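The Long Life of the Rental Kitchen

Most kitchens in the Satley Court apartments were put in the year the building opened, and most of them are still there. The cabinets have been painted over more than once. The drawers stick in August. A tenant who moved in two leases ago has the same sink, the same light over the stove and the same missing shelf pin as the tenant before.

Rental kitchens are built to a budget and kept to a schedule. At Satley Court, which has 1520 units spread over a long block near the rail line, the schedule says that cabinets get replaced when they can no longer be repaired, and the people who manage the building are good at repairs. A hinge costs less than a door. A door costs less than a cabinet. A whole kitchen almost never comes up.

So the tenants have learned to work around it. Walk down one hallway at dinner time and you can smell seven different ways of using the same two feet of counter. One household has a cutting board that fits over the sink. Another has moved the toaster to the bedroom. A third keeps its pots in the oven and takes them all out every time it bakes, which is often.

What a small kitchen costs

Counter space is the first thing people complain about and the hardest thing to fix. A landlord can change a faucet in an hour. Adding counter means moving a wall, or giving up the spot where a table might go.

The usual rental layout puts the stove and the refrigerator at opposite ends of a short run of cabinets, with the sink in between. On paper this is sensible. In use, it leaves one narrow strip on each side of the sink, and the dish rack takes one of them. Everything else happens on what is left: the chopping, the mixing, the school lunches, the mail.

Tenants who cook a lot tend to solve this with furniture. A rolling cart is the most common answer, and a used one in decent shape doesn't stay long in the building's laundry room, where people leave things they no longer want. Some carts have been through several apartments. There is one with a burn mark shaped like a skillet that has been on at least three floors.

Folding tables come next. They are cheap and they are the right height, more or less, but they wobble. A baker on the second floor puts a phone book under one leg of hers and has done so for years. It may be the last phone book in the building.

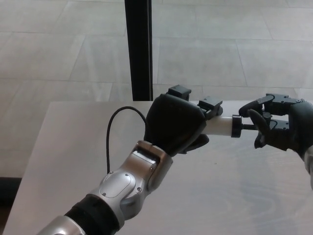 Light, air and grease

Few rental kitchens have a window. At Satley Court the corner units do, and they rent first. The others have a fixture in the ceiling, placed in the center of the room, so that anyone standing at the counter is working in their own shadow.

Stick-on lights under the upper cabinets help a good deal. The battery kind is easy to put up and runs down fast if it is left on. The plug-in kind is better but needs an outlet, and the outlet is usually behind the microwave. A bright bulb in the ceiling fixture helps too, though the frosted glass shades in older buildings cut a lot of it. Taking the shade down and washing it makes more difference than most people expect. Some of those shades have not been off in a decade.

Air is a bigger problem. The hood over the stove in most of these units does not vent outside. It pulls air through a filter and sends it back into the room. If the filter is clean, this catches some of the grease. If it is not, the fan mostly makes noise. The filter slides out on nearly every model, and a metal one can be soaked in hot water with dish soap. Many tenants don't know it comes out at all. Nothing in the move-in packet mentions it.

Grease that gets past the filter settles on top of the upper cabinets, where it mixes with dust and turns into something like varnish. A sheet of wax paper laid up there and changed twice a year saves a miserable afternoon with a scraper on move-out day.

What you can change and what you can't

The lease at Satley Court is stricter than some and looser than others. Tenants may change cabinet knobs if they keep the old ones and put them back. They may hang a rail or a magnetic strip, but holes in the tile come out of the deposit. Shelf paper is allowed. Contact paper on the counter is not mentioned, and a fair number of people have taken that as a yes.

Mazza House, a smaller building across the street, does it another way. Tenants there can paint the cabinets any color they like, and the paint stays when they go. The result is a set of kitchens in dark green, pale yellow and one very strong orange. The manager's office says the units rent as quickly as they did before. New tenants sometimes ask to see the orange one.

The knobs are worth doing even under a strict lease. They are what a hand touches many times a day, and the ones that come with a rental are often loose or too small to get hold of with wet fingers. Measure first – if the handles have two screws, the distance between them has to match.

Shelves are the other easy gain. Upper cabinets in rentals tend to have two fixed heights, both wrong. A wire riser, the kind sold for a few dollars, turns one tall gap into two usable ones. Plates go on top and bowls go under.

The kitchens will stay as they are for now. A notice went up in the Satley Court lobby in June saying that the stoves on the lower floors would be replaced before winter. It said nothing about the counters. By the next morning someone had written "and drawers?" at the bottom in pencil, and the notice has been left up that way.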